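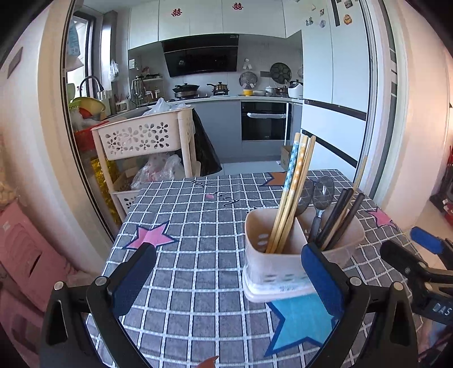
What did the council vote for in January?

It voted for the new ward map, which cuts the number of councillors in Broment from 28 to 24 and moves the Skumby estate out of Drinstead ward.

I went along to the meeting and stayed until it finished at twenty past nine. The public gallery was half full, mostly people from Skumby. They had been told the item would come up first, and it came up fifth, after a long discussion of parking charges which I will leave for another post.

The case for the change is simple enough. Drinstead has grown and the two wards by the river haven't, so a councillor in Drinstead represents far more people than a councillor down there. The law says the numbers should be fairly even. I don't know anyone who disagrees with that part.

The argument is over where the line goes. The draft map last summer kept Skumby whole and took the streets behind the station instead. The final version does the opposite. The consultation had 683 responses, and the report gives them two pages, one of which is a table of where people lived. I would have liked to read more of what they said.

Adelmo Mancuso, who has sat for Drinstead as an independent for three terms, spoke against. He said the estate uses the Drinstead surgery, the Drinstead school and the Drinstead bus, and that putting it in with the river wards would leave people writing to a councillor who has no reason to come up the hill. He asked for the decision to be put back two months. That was lost, and the map itself went through by a fair margin. 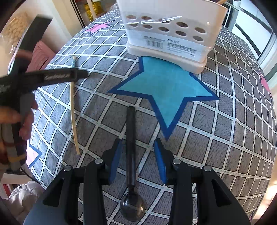
Ward boundaries look tidy on paper and the new ones look tidier than most. The line now runs dead straight past the allotments, then turns sharply at Valderrama Road and runs straight again. I tried explaining it at home using the grey quilt on the bed, the one with the white lines running across it in diamonds. The big light-blue star in the middle was Drinstead, and it doesn't keep inside one square any more than the real place does. Whichever white line you pick as the boundary, you end up giving part of the star to somebody else.

One thing I had missed until I read the appendix is that 384 voters will also change polling station. They go from the school to the bowls club, a longer walk with a main road to cross. It takes effect at the next full election, so there is time to have it looked at again.

I've written to ask whether the polling station can be reviewed separately from the map. If I get a reply I'll put it up here.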